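Course notes, Integration Middleware, Unit 6
Instructor: Huguette Paquette

Topic: message queues and dead letter handling between two applications. Read these notes before the January lab. The lab uses the Dorkitz broker with the Allville order service as sender.
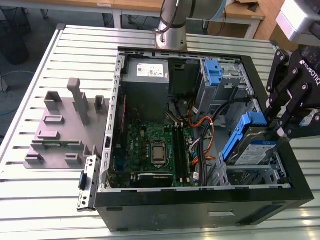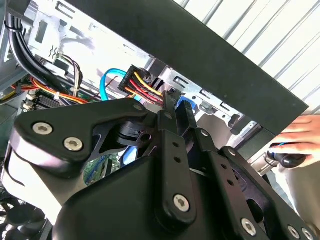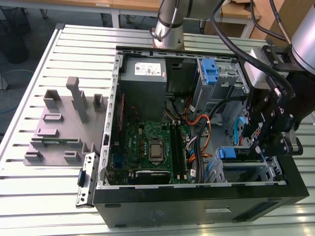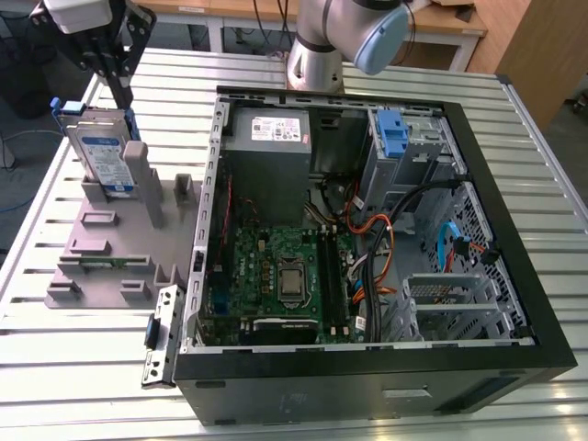 A queue holds a message until a consumer confirms it. The broker writes each persistent message to disk and keeps a working copy in memory. The two parts are sized separately. On a small desktop machine with two memory slots, like the opened tower in the last picture, memory is usually the first limit you reach, and the broker then starts paging messages out. Set the paging threshold before loading any test data.

Delivery attempts. The default is 3. After the third failure the message moves to the dead letter queue with its original headers plus a reason code. Code 206 in our setup means the payload did not match the schema. Do not resend a 206 without changing the payload.

Retry delay. Set it to 15 seconds on the lab queue. A delay of zero makes the consumer loop and fills the log.

Ordering. Messages with the same group key go to one consumer, in order. A failed message blocks its group until it succeeds or is moved. Messages with no key may arrive in any order.

Duplicates. A consumer can stop after doing the work and before confirming. The broker will deliver the message again. Store the message ID in the same transaction as the business update, and check it on arrival.

Exercise: send 15 orders, 6 of them with a missing customer field. Record the queue depth after each retry.

Related notes
Unit 5: Adapters and connection pools
Unit 7: Schema versions
Case study: MacDonald warehouse feed

Holtavbridge Course Materials | Contact | Back to top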